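Questions we keep getting about the Plulla tidying result

17 May 2022
By Noelia Soler

Is it true that the two-arm policy tidies a desk on its own?

Sometimes. The short version that went around after Marcelino Collado's talk was "Plulla clears the desk," and I would like that sentence to go away. What we have is a policy trained from recorded demonstrations that will, on one table, with objects it has mostly met before, move a good share of them into a wire organizer. I work on the evaluation side at Karkside, so my job is to be unimpressed.

How many demonstrations went into it?

We recorded 979 episodes. After review we kept 661. The rest were dropped for operator mistakes, dead time, or episodes where the two arms had to be stopped. I should say that the review was done by the same people who did the recording, and I don't love that. Rosalía Requena has started a blind second pass and it is slow going.

So what is the success rate?

It depends on what you call a success, and this is where I get cranky. We ran 165 test trials. If "success" means that at least one object ended up in the organizer, the number looks wonderful. If it means every object on the mat ended up there, 47 trials pass. The first number was on the slide. The second is the one I would quote.

What does the setup look like?

Two arms on a rail, an organizer at the back, household clutter in the middle. Two of the views come from fixed cameras and the third from a camera at the wrist.

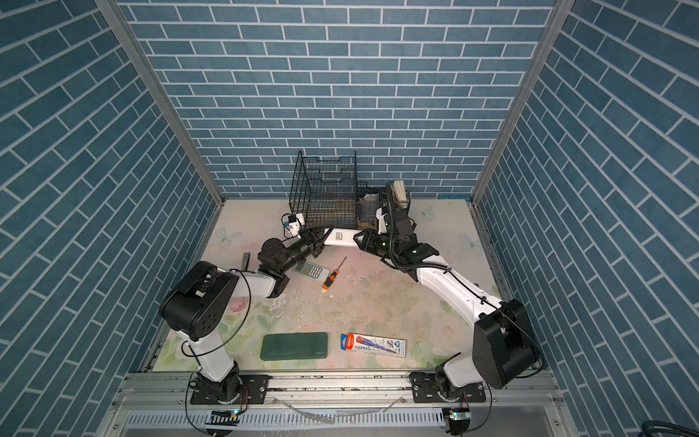
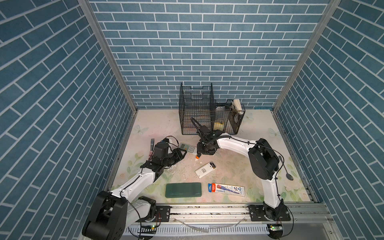
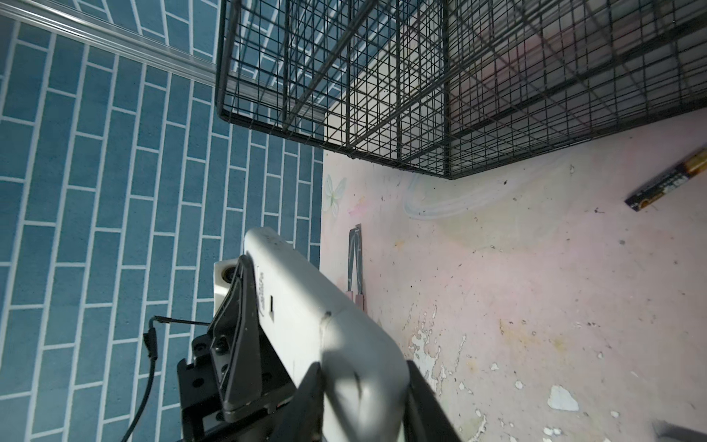
Does the policy really need all of those views?

We don't know. Fulgencio Carrasco trained a version with the wrist views removed and it did worse, and people have taken that as proof that the wrist views matter. Maybe. It was a single training run with one random seed. I have seen two runs of the same model, same data, same settings, come out further apart than that. Until somebody repeats it a few times I would treat it as a hint.

Why use two arms at all? One could reach most of it.

Fair question, and one I asked early on. The argument for two is handover: an object that starts on the left can be passed across and put down by the arm with the better approach. In the recordings the operators do this a lot. In the test trials the policy does it too, including in cases where the first arm could simply have put the thing down itself. To me that looks like copying a habit. Lucía Robles disagrees and thinks the handover leaves the object at a better angle for placing. We have not run the test that would settle it.

Does it work with objects it hasn't seen?

A little. Boxy things go reasonably well if they are close in size to something in the training set. Thin things lying flat go badly. Nobody should read "generalizes to new objects" into any of this, whatever the draft abstract said. That line has been taken out.

Would it work on my table?

I would bet against it. We moved the organizer a hand's width to one side and the placing got visibly worse. Allcombe has a similar pair of arms and has offered to try our trained model without any new data. I am glad they offered, and I expect it to fail. If it doesn't I will rewrite this answer.

Who decides when a trial has failed?

A person with a time limit and a scoring sheet. The sheet has changed once – the old version let the scorer give credit for an object leaning on the organizer. Trials scored under the old rules have been rescored from video.

Are the data and model available?

The kept episodes will be, along with the dropped ones and the reason each was dropped. I insisted on that last part. Esteves is hosting the files and we are aiming for August. The model will follow once the repeat runs are finished, and please don't write to ask for an early copy.

Where do I send corrections?

To me, by way of the project inbox. If you think the 47 is wrong, say which trials you would score differently and I will pull up the video.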